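Home Organisation and Small Storage
Handout 3: The work table and the handled basket
Course tutor: Morenike Oyewole
Practical sessions: Ibrahim Ekwueme

Read this before the practical. Bring it with you, along with your notes from Handout 2 (shelves and drawers). The reading for this part is the chapter on tables and worktops in the course pack. The Plestex sheet on plastic containers is optional.

1. What the table is for

In this course a work table means a table where things are sorted, folded, packed or mended and then taken away. It is not a storage place. If something has been on the table since the last job, it needs a home somewhere else, and finding that home is the first task.

Most people start a sorting job on a table that is already half full. They push the existing things to the back and work in the strip that is left. The strip gets smaller as the job goes on, and the sorted piles run into the old ones. Clear the top fully first, even if that means putting everything on a chair for the time being.

2. Where to put the basket

For a job with one basket, put it in the middle of the table. Both hands can reach it and there is working space on each side. Lay the handle back, away from you, before you start filling. A handle left standing up gets in the way of the hands and tends to fall forward at the wrong moment.

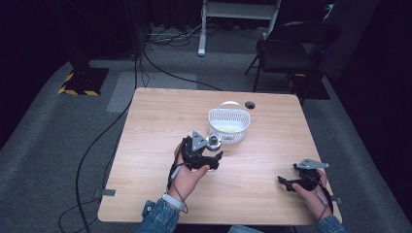
If you are right-handed you will probably bring items in from the right and set rejects down on the left. Left-handed students should reverse this. Do not cross your arms over the basket to reach a pile. Move the pile.

A basket near the edge is easier to lift but also easier to knock off. For heavy contents, fill in the middle and slide it to the edge only when you are ready to carry it.

3. Choosing a basket

Perforated plastic baskets are the ones we use most. They weigh little, they can be rinsed under a tap, and you can see something of what is inside. Points to check before buying:

Handle. One arched handle is good for carrying in one hand. Two side handles are better for anything heavy.
Holes. Large holes let air through but small items fall out. Pens, clips and sewing things need a lining or a smaller box inside.
Shape. Rectangular baskets fit against each other on a shelf. Round ones waste the corners.
Base. Run your hand underneath. Rough moulding marks will scratch a wooden top.

Suleiman Anozie asked last term whether wicker is better. It looks nicer in a living room and is harder to clean. For a kitchen or bathroom stay with plastic.

4. Table tops

Students often have a light wood or wood-grain table at home, and it is a practical choice. Crumbs, threads and dark screws show up well against it. Pale dust does not, so wipe it even when it looks clean.

Some tables have a round hole near the back edge, lined with a grommet, for passing cables through. Use it if you have a lamp or sewing machine on the table. A cable that goes down through the hole cannot catch on a basket being dragged across. If there is no hole, run the cable off the back of the table and never off the front.

Rounded corners are worth having in a small room where people squeeze past.

5. Wiping down

Do this before the job and again afterwards.

a) Take everything off the top.
b) Brush loose bits into your hand or a dustpan.
c) Wipe with a damp cloth, following the grain.
d) Dry with a second cloth.
e) Look along the surface from a low angle, towards the light. Marks that are invisible from above usually show this way.

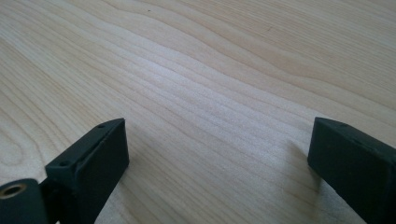
Small dark specks may be dirt or may be part of the surface. Try a damp fingertip first. If the speck stays, leave it alone. Scraping does more harm than the mark did, particularly on veneer, where the top layer is thin. Real wood and printed wood-grain both dislike standing water, so do not leave a wet basket on either.

Inès Hervieu will show the difference between oiled and lacquered tops in the October session. Until then treat every top as if it were lacquered: damp cloth, no oil, no cream cleaner.

6. The floor around the table

Walk round the table before you lift anything. Look for cables, the edges of mats, and chair legs that stick out. A person carrying a full basket cannot see their own feet. Folding chairs should be folded and put against a wall if no one is sitting on them.

On carpet, a cable lies in the pile and is easy to miss. Move it to the side of the room where you will not be walking.

7. Practical task

Work in pairs. Each pair needs one table, one basket and a mixed set of household items.

Clear and wipe the table.
Place the basket and lay the handle back.
Sort the items into keep, move and discard.
Put only the keep items in the basket, heaviest at the bottom.
Carry the basket to the shelf and return.
Wipe the table again.

Swap roles and repeat. Write 600 words on what you changed the second time and hand it to Ibrahim Olaniyan in room 138. Sketches of your table layout may be attached and do not count towards the length.

Next handout: Lidded boxes and labels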